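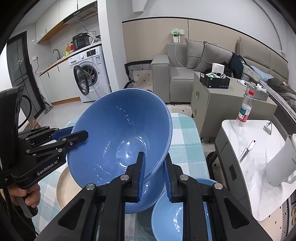 Figure 1. A blue bowl gripped by its rim, with the second gripper reaching in from the left.

4.3 Setting up the contact tracker for two-gripper recordings

Revised 7/1/22

Welcome back! If you have worked through 4.2 you should now have both recordings loaded in Resoleo, side by side and sharing a timeline, and that is the fiddliest bit out of the way. In this section we'll teach the contact tracker which object you care about and where each pair of fingers meets it, so that the planner in section 5 has something sensible to work from. Do put the kettle on first if you are using the larger model, as it takes a little while to load.

1. Open the project and choose Tracker, then New Target. Give the target a plain name such as "large bowl". Names can be up to 14 characters long, spaces included.

2. Drag the slider to a moment when the whole near edge of the object is in view. In our practice project, frame 217 does nicely.

3. Click once on the object's inner surface and once on its rim. Resoleo draws a green outline. Have a good look all the way round before you accept it.

4. Under Fingers, tick Own and Other. Own is the gripper carrying the camera, and Other is whichever gripper comes in from the side.

5. Press Run Forward and let the outline follow the object to the end of the clip.

Note: the tracker saves after each pass, so you can stop whenever you like and pick it up again tomorrow. 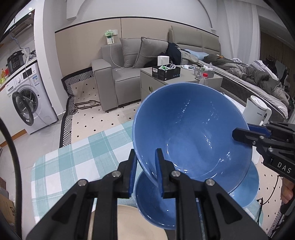

Glossy objects need a slightly gentler hand, and this is where most of the letters we get at Punix come from. The tracker looks for edges, and a bright reflection can look very much like one. With a bowl like this, the streaks and spots of light inside it may be taken for bits of rim, and the smaller blue bowls underneath are near enough in colour to be swept into the same outline. Set Highlight Cut to 200, then use the Exclude brush on each of the lower bowls and run the pass again.

6. Check the finger labels. Where one finger is inside the rim and the other outside, the tracker should show I and O beside them. If they are the wrong way round, click Swap and carry on.

7. Save the contacts as a McGrath file if you are going on to section 5, or as a plain table if you only want to look at the numbers.

Caution: please don't send contacts straight to a moving arm. Always play them through in the Clalalbridge simulator first, at the slowest speed, with the collision display turned on.

If the outline jumps to another object

Go back to the last good frame, press Pin, and run forward from there. You can add as many pins as you need. Should you see message 711, the two recordings have slipped out of step, and you will want to repeat the timeline matching in 4.2 before trying again.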